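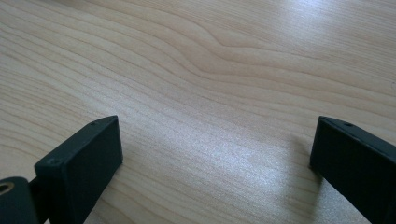 Nirkik gets its big August update

If you drifted away from Nirkik after the spring, now's a lovely time to come back. Patch 3 lands on Wednesday and it's the biggest one Sanedholm has put out so far, with 70 new puzzles, a second save slot (at last!) and a whole new island called Montecinos to poke around in.

I've had a few evenings with the test version and the island is a treat. You arrive by ferry with next to nothing in your bag, and the first hour is mostly wandering, talking to the locals and getting lost in the salt caves. Lead designer Renata Acuña told players on the forum that the caves alone hold 20 rooms, and I've found maybe half of them.

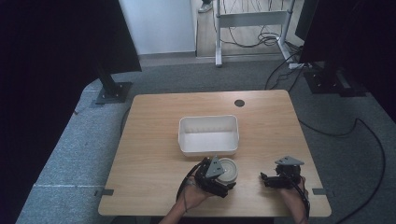
White bin and a small round white object on a light wooden table.

There's good news for handheld players too. Text can now be made larger in every menu, and the map no longer slows down when you zoom out. The full list of fixes runs to 427 lines, so put the kettle on first.

The update is free if you own the game on PC. Console players will have to wait a bit longer, with no day set yet. Zulema Carrasco is putting together a cave map for the next issue, so do send her your sketches!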